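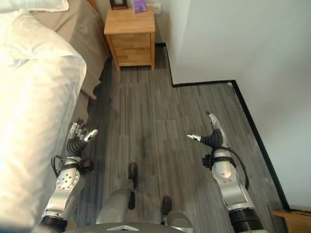

Chapter 6
Making the Bed and Turning Over a Room

I learned to make a bed properly at twenty-three, which is embarrassing, because by then I'd been sleeping in one for quite a while. My first housekeeping job was at a guesthouse called the Skoltberg, and on my first morning the supervisor watched me wrestle a duvet for a few minutes, then took it out of my hands and had the whole thing flat before I'd found the label. I've made a lot of beds since then (I once worked it out at 1,844 in a single year, and I was off sick for part of it!) and I still think of that morning when I start a new group of students on this chapter.

So, beds. In Chapter 5 we dealt with the linen closet and the cart. Now we finally go into the room.

Stand in the doorway for a moment before you touch anything. I mean it. Look at the state of the bed, look at what's on the nightstand, look at the floor. In a simple room like the one that opens this chapter, with white walls, gray planks and a pale wood nightstand, you can take it all in quickly. The duvet is bunched up along the side of the bed, and that's how you'll find most of them. People get up and push the covers away and go find coffee. I do it myself at home.

What you're deciding in the doorway is the order of work. I teach it bed first, surfaces second, floor last, and I'll argue with anyone who does it another way. Shaking out a duvet sends lint everywhere. If you've already dusted the nightstand and mopped, well, you get to do it again.

A word about things on nightstands. A picture frame, a little box, a card, a pair of glasses: these belong to whoever sleeps there until you know otherwise. Lift, wipe, put back in the same spot and facing the same way. At the Skoltberg we furnished the rooms ourselves, so I knew which frame was ours. In a private home you won't know, and you should treat every single object as if somebody's grandmother gave it to them.

Now for the duvet itself. A double cover full of filling is an awkward thing, and beginners try to fix it where it lies, tugging at one corner and then another. Pull it right off. Drape it over a chair if there is one, or fold it in thirds at the foot of the bed, and get it clear of the floor. With the bed bare you can see the bottom sheet, and the bottom sheet is where most badly made beds go wrong. Smooth it from the middle outward with the flat of your hand. Check that the fitted corners haven't crept up. If there's a skirt, walk along the side and straighten it now, while you can reach it, and look for places where it's been tucked under the mattress by accident.

Then the duvet goes back on. Hold the two top corners, give it one big shake (one! you aren't beating a rug) and let it come down toward the foot. Walk to the other side and even out the drop. Pillows last, open ends facing away from the door. That final bit is pure habit from my Skoltberg days and I have never managed to shake it.

How long should all this take? My old logbook has me at 185 seconds for a double bed on a good day, without changing the linen. My first timed attempt was some 136 seconds slower than that, so please don't panic when you do Exercise 2 and your number looks terrible. Speed comes along later. For the first few weeks I'd like you to work slowly enough to notice what your hands are doing.

One last thing before we get to the sections. Students often tell me that pale bedding is harder than patterned bedding, and they're right. A plain white cover shows every crease and every hair. It also shows you exactly where you've rushed, so I always start my classes on white, and I suggest you practice on it too if you have any in the house.

In this chapter

6.1 Reading a room from the doorway
6.2 Stripping and checking the bed
6.3 Fitted sheets, flat sheets and skirts
6.4 Duvets and pillows
6.5 Nightstands and personal belongings
6.6 Floors, baseboards and the walk back out

Before you begin

You'll need a bed, a duvet with a cover, at least one pillow and a timer. Find a helper for Section 6.4 if your duvet is a king size. Wear shoes you can kneel in, and leave your own bed unmade this morning so you have something to start on.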